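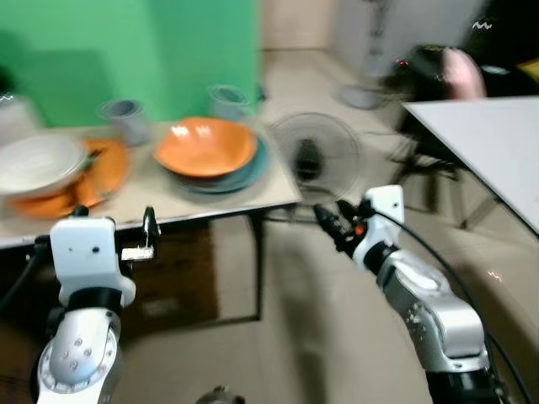 Hugo Villanueva and I used to work in the same dish room, so when he asked if I wanted to come see a robot put dishes away, I said yes before I asked where it was. It was in Andthorpe, nearly 3 hours by car. He drove and I brought sandwiches.

The place is called Justov. They rent the ground floor at 468 Iltham Road, next door to a tire shop, and there's a small parking lot in back that you share with the tire shop's customers. They hold an open day every few months. You sign up by email and they send you a page of rules. Closed shoes, no drinks past the front room, hair tied back if it's long. I had forgotten about the hair and had to borrow a rubber band from the woman at the desk.

There were seven of us. A retired couple, a high school shop teacher with his son, Hugo and me, and a man who left early to take a phone call. Roxana Ñahui showed us around. She has been there since the company started and she talks fast, but she stops when you put your hand up, and she answered everything I asked even when the question was dumb.

The first stop was a bench where they repair the grippers. I liked that part more than I expected. The fingers have a black rubbery cover, and the covers wear out the way the soles of shoes do. Roxana passed around an old one that had gone smooth at the tip. She said a worn cover still works fine on a mug but starts to slip on anything shiny. Anselmo Marín, who does the repairs, keeps the dead ones in a coffee can. The shop teacher's son asked if he could keep one, and Anselmo let him pick.

Then we went through to the dish table. The dishes are regular household stuff, plastic bowls and plates in orange and teal, gray mugs, a knife and fork. I was expecting special dishes with markers on them. Hugo asked about that and Roxana said the whole idea is to use what people have at home.

The bowls are the part I keep telling people about. When you pick up a bowl, you hook your thumb over the edge and don't think about it. The gripper has to put one finger inside the bowl and the other outside and squeeze the rim between them. Too low and it bumps the plate underneath. Too high and the bowl tips. In a restaurant you'd grab a whole stack with two hands, and Hugo said so, and Roxana said yes, they would love to get to stacks. 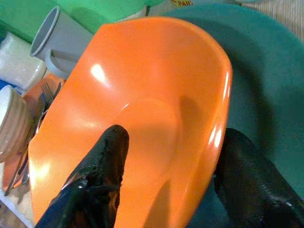 What I asked about

I had written my questions down on the drive, so I'll go through them in order.

Is it fast? No. One run at the table took 4 minutes, and I could have cleared that table while holding a phone to my ear. Roxana didn't try to sell us on the speed. She said they slow it down for visitors too, but that even at the normal setting it would lose to a person.

Does it drop things? Yes. We saw it let go of a fork early. It made a loud noise and the retired couple both jumped. The arm kept going as if the fork was still there, and Fulgencio Lozano, who was sitting at the computer, stopped it and started over. He told us forks and knives are the worst because they lie flat and because they shine. A spoon is a little better since the round end sits up off the table.

What about wet dishes? They don't do wet dishes on open days. I asked twice because in my experience every dish is wet. Fulgencio said they have tried it and it's a separate problem, and that a film of soap changes everything about the grip. I believe him.

Who would buy one? This was Hugo's question. Roxana said they aren't selling anything yet. They have a project with an assisted living company called Palacios, and the first idea is setting and clearing tables in a small dining room, with staff nearby. She said the people at Palacios care a lot more about it being quiet than about it being quick. The arms were pretty quiet. A floor fan would cover most of the sound.

Can you touch it? Not while it's on. When it was switched off, Fulgencio let us move one arm by hand, and it was lighter than it looked. The joints turn smoothly and then there's a point where they just stop, like an elbow.

Part two: one bowl, two arms 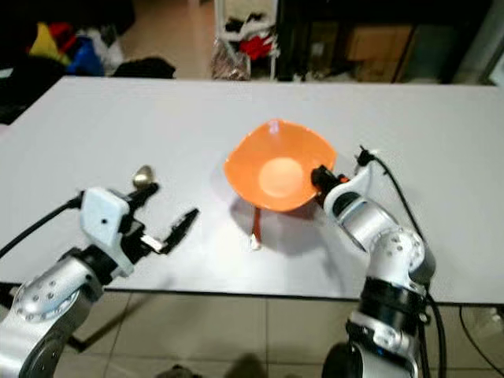

Posted by Yolanda Arroyo on September 10, 2023

After a break in the front room (coffee, and some very dry cookies) they had cleared down to something simpler. Fulgencio wanted to show us both arms near the same bowl. It was one of the orange ones with the wavy rim, and the right arm took it by the edge.

I asked why the shape mattered. He said a round bowl is the same from every side, so the robot can come at it from anywhere. A bowl with corners has good places and bad places to grab. On a corner the rim flares out, and the fingers don't close flat on it. So part of the job is picking the spot before the arm ever moves, and that's the part he works on.

He also let the shop teacher move the bowl to a different part of the table between runs. The first time, the arm went to the new spot with no trouble. The second time, he turned it a little as well, and the arm hung there long enough that I thought it had quit. Then it came down and got the rim. On the next one it missed by a finger's width and closed on air. Fulgencio wrote something in a notebook each time, including the misses.

They use the same tables for folding clothes, Roxana said, but we didn't get to see that one run. She thinks it's harder than dishes. I'd like to go back for it. The next open day is in December, and the sign-up goes out by email to anyone who came to this one.

If you go, park on the street. The lot was full when we came out and a pickup had us blocked in, and Hugo had to go into the tire shop and ask. We ate the second half of the sandwiches in the car while we waited, and we got home after dark.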